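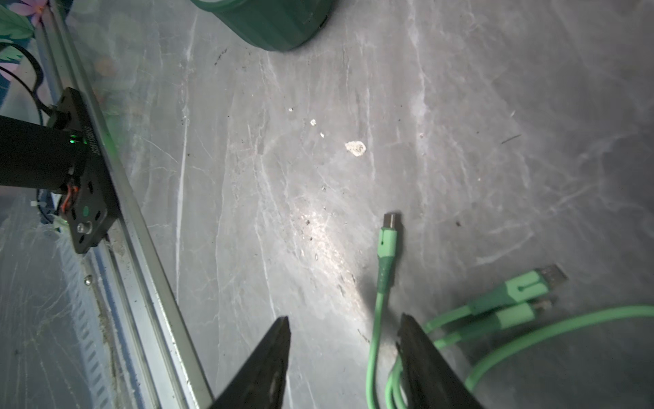
Cables USB verdes sobre el tablero gris veteado de la mesa de trabajo.

La revisión de los cables pendientes del estudio comenzó en octubre y ocupa desde entonces las primeras horas de la tarde. El procedimiento adoptado es sencillo: cada cable se extiende sobre la mesa, se examinan sus conectores y se anota su longitud en el registro. El inventario anterior, elaborado por Ieva Navickas, recogía 163 piezas entre cables y adaptadores, varias de ellas sin uso asignado.

Los cables verdes se guardarán juntos – el color facilita su localización – en el segundo cajón del mueble Hisden. Los de conector pequeño llevarán etiqueta propia.

Queda pendiente la limpieza de la superficie, que presenta motas de suciedad y marcas de roce, así como la de las ranuras del perfil de aluminio, donde se acumula el polvo. Para esta última tarea se empleará un pincel seco.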